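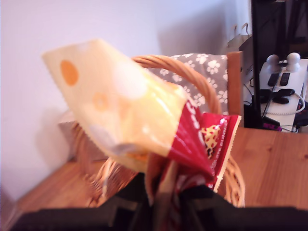

Why are crisp packets and sweet wrappers shiny?

Have you ever wondered why a biscuit goes soft if you leave it on a plate, but stays crunchy if it is still in its packet? The answer has to do with air, water and a very thin piece of plastic.

What makes food go stale?

The air around us has water in it. You cannot see this water, because it is a gas called water vapour. Dry foods such as crisps and biscuits soak it up. When they have taken in enough, they stop being crunchy and start to bend or feel chewy.

Bread is different. It gets harder as it goes stale, because the starch inside it changes after baking.

Air also contains oxygen. Oxygen is good for breathing, but it is bad for fats and oils. It slowly changes them so that they smell and taste wrong. The word for this is rancid. Light can make it happen faster.

How does a wrapper help?

A good wrapper keeps out water vapour, oxygen and light. Paper on its own is not much use for this, as it has tiny gaps between its fibres and gases can pass through them.

Plastic film has no gaps that you could find with an ordinary magnifying glass. Many wrappers are made of more than one layer of film stuck together. The outside layer carries the printing. The inside layer can be melted a little to close the packet.
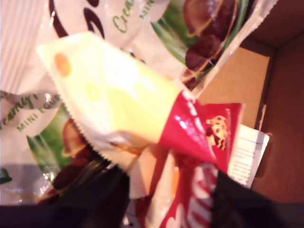
Some packets have a silver layer as well. This is often aluminium, the same metal that is used for kitchen foil, but far thinner. The metal is heated until it turns into a gas, and then it settles on the plastic as a very fine coat. Metal blocks light, and it makes it much harder for oxygen to get in.

How is a packet closed?

The film arrives at the factory on a big roll. One machine folds it into a tube and presses the long edges together with heat. Then hot metal jaws squeeze the tube shut at the bottom, the food drops in, and the jaws squeeze it shut at the top. This is called heat sealing. The jaws often have ridges on them, so the end of the packet comes out crimped. A blade cuts one packet from the next, and it may have teeth – that is where a zigzag edge comes from. The zigzag also gives you lots of places to start a tear.

Why is there so much air in a bag of crisps?

Most of it is not ordinary air. Factories often fill the bag with nitrogen, a gas which does not spoil the oil in the crisps. The gas also works as a cushion and helps to stop the crisps from being crushed. 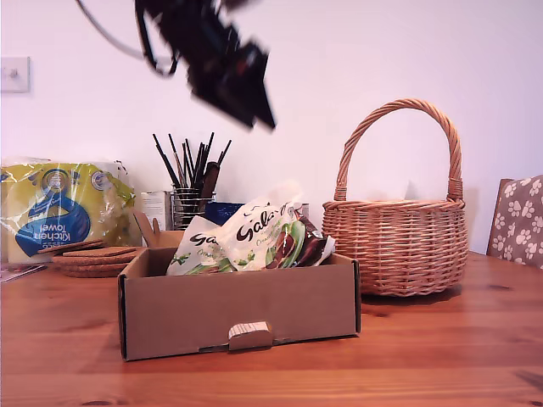
Try it yourself

You will need two plain biscuits, a plate and a small food bag that closes tightly. Ask an adult before you begin.

1. Put one biscuit on the plate.
2. Put the other biscuit in the bag, press out the air and close it.
3. Leave both in the same place overnight.
4. Snap each biscuit in half and listen.

Write down which one made the louder snap. You can leave two more biscuits for longer and test them in the same way.

Words to know

Crimped: pressed into small folds or ridges.
Film: a very thin sheet of plastic.
Rancid: tasting or smelling bad because the fat has spoiled.
Water vapour: water in the form of a gas.

Page last checked: Jul 16, 2020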